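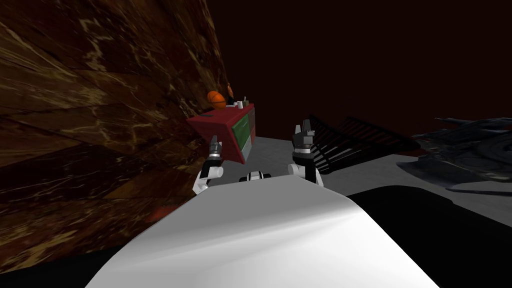
¿Qué mantiene Stelitz en una célula bimanual?

El modelo y la máquina, con el mismo calendario. Stelitz configura, calibra y repara células de dos brazos con pinza, y mantiene el entorno simulado de cada una para que las cotas, los límites articulares y los contactos coincidan con los del equipo físico.

Quiénes somos

Stelitz es una empresa de servicios técnicos para células robotizadas de pequeño formato. No fabricamos robots ni vendemos brazos. El trabajo se divide en tres áreas: puesta en marcha, mantenimiento preventivo y reparación de conjuntos de pinza y muñeca. El taller y la oficina de simulación comparten nave y sistema de órdenes de trabajo, de modo que una pieza sustituida en el banco genera de forma automática una tarea de revisión en el modelo.

La plantilla es de 13 personas. Nueve trabajan en taller y en desplazamientos; el resto se ocupa de modelado, documentación y recambios.

La célula Zovico

Zovico es nuestra célula de referencia. Existe en dos versiones, la física y la simulada, y toda modificación pasa primero por la segunda. Se compone de un torso fijo, dos brazos con pinza y una zona de trabajo con mobiliario y objetos de uso corriente. Sirve para validar procedimientos antes de aplicarlos en instalaciones de clientes y para formar a los técnicos propios.

Cada brazo tiene su propia ficha de calibración. Los valores de un lado no se copian al otro, aunque los componentes sean del mismo lote. La ficha recoge el cero de cada articulación, el desfase de la muñeca, la apertura de la pinza en ambos extremos del recorrido y el par admitido en el cierre.

Puesta en marcha

El procedimiento de arranque se aplica en este orden:

Comprobación de la fijación del torso y del apriete de los hombros.
Referencia de articulaciones, primero el brazo izquierdo y después el derecho.
Apertura y cierre completos de cada pinza, sin carga.
Carga del modelo de la zona de trabajo y comparación de cotas.
Prueba de alcance a velocidad reducida.
Prueba de contacto sobre un frente vertical.
Registro de valores y firma de la ficha.

Si la comparación de cotas supera la tolerancia, se detiene el arranque y se vuelve a la referencia de articulaciones. No se corrige la desviación moviendo el mobiliario.

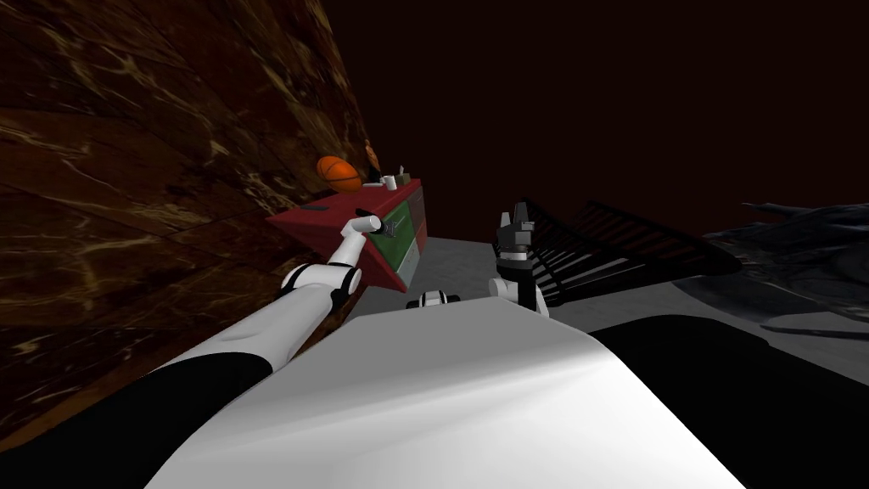 La prueba de contacto es la parte del procedimiento que más revisiones ha tenido. Un error pequeño en el desfase de la muñeca apenas se aprecia con el brazo en el aire y se multiplica cuando la pinza trabaja contra una superficie. Por ese motivo la prueba se hace por lados: en el entorno simulado, la pinza izquierda se lleva hasta el panel verde del armario rojo mientras la derecha permanece en alto, abierta y con los dedos hacia arriba. Se anotan la posición teórica, la posición alcanzada y la fuerza calculada en el punto de contacto. Después se invierten los papeles y se repite la serie completa.

El modelo de colisión se revisa por separado. La malla visible y la malla de contacto de un mismo objeto no siempre coinciden, y una diferencia de pocos milímetros en un tirador basta para que la pinza cierre en falso.

Mantenimiento preventivo

Las células con contrato reciben una revisión cada 52 días naturales. La visita incluye limpieza de guías, sustitución de almohadillas gastadas, comprobación de holguras en codo y muñeca, inspección del cableado en los pasos de articulación y repetición de la prueba de contacto. La revisión general se hace en marzo y requiere parada de la célula.

El protocolo de inspección se denomina Morikawa. Consta de 98 puntos y se cumplimenta entero, incluso cuando la visita se debe a una sola avería. Los puntos no conformes se clasifican en dos niveles: los que impiden el servicio y los que admiten corrección en la visita siguiente.

Reparación

Las pinzas se reparan en banco. El plazo habitual es de unos 9 días laborables desde la recepción del conjunto, y durante ese periodo el cliente puede solicitar una unidad de sustitución. Los codos y los hombros se reparan en la instalación siempre que el acceso lo permita.

Toda unidad reparada sale con ficha nueva. La ficha anterior se archiva y queda anulada.

Instalaciones

El taller está en el polígono Cornley. Las entregas de material se reciben en el muelle posterior, con el número de orden visible en el embalaje. Los conjuntos deben enviarse sin tensión residual, con la pinza abierta y los conectores protegidos. No se admiten baterías montadas.

Página revisada: 26 ene. 2024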